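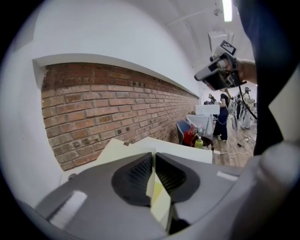 Lining up two gripper recordings when their clocks don't agree

I put this off for way too long, so if you're sitting on a pile of two-handed demos where the left and right tracks don't quite match, come on in. My test task is picking up folded paper, and paper is mean: if the left hand is late by even a few video frames, the policy learns to pinch air.

You need three things before you start: the video from each gripper, the pose track for each one, and a calibration file for the lenses. We use a little in-house tool called Hilow to load all of that, but any script that can read timestamps will do.

Step 1: Undistort first, detect second

I did this backwards for a month. Fisheye video bends everything near the rim, and a square marker out there stops being square. Run the lens model, then run your marker detector. If you'd rather keep the raw video (I do, for training), detect on a corrected copy and throw the copy away.

Step 2: Find the other gripper

When one hand swings past the other, its marker often shows up in view. That's free information! For every frame where the detector gets a clean hit, save the marker's pose and the timestamp. Drop anything with a high reprojection error. My cutoff is 5 pixels, and Lacey Wainwright tells me that's sloppy, so feel free to go lower. 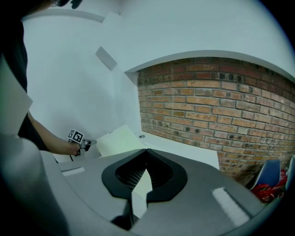

Step 3: Turn both tracks into speed

Don't compare positions yet, because the two tracks may not share an origin. Take the speed of the marker as seen by gripper A, after you've added A's own motion back in, and the speed of gripper B from its own track. Speed doesn't care where zero is. Resample both to the same rate and smooth them a bit - I use a window of 5 samples.

Two gotchas. If your marker sits well away from the tracking point on the gripper, apply that offset before you take the speed, or every wrist twist will look like a lag. And if the detector loses the marker for a while, leave a gap. I filled mine with straight lines once and got a gorgeous, totally wrong answer.

Step 4: Slide and score

Shift one curve against the other and keep the shift with the best correlation. Search 20 frames each way to begin with. If the best score lands right at the end of the range, widen it and go again. Flat curves won't tell you anything, so pick a stretch where the hands are really moving.

Step 5: Write the offset down, don't bake it in

Save the shift in the metadata for that session and apply it at load time. Rizwan Mridha talked me into this after I overwrote 4,000 clips with a sign error (plus where I wanted minus, ugh). Restoring the backup took until 2 in the morning.

Once the offsets are in, replay a few clips with both tracks drawn together and watch the moments when the hands start and stop. If one still trails, check the sign before you touch anything else. Drift over a long session needs a second offset near the end and a straight line between the two, and I'll write that part up when my version is less ugly.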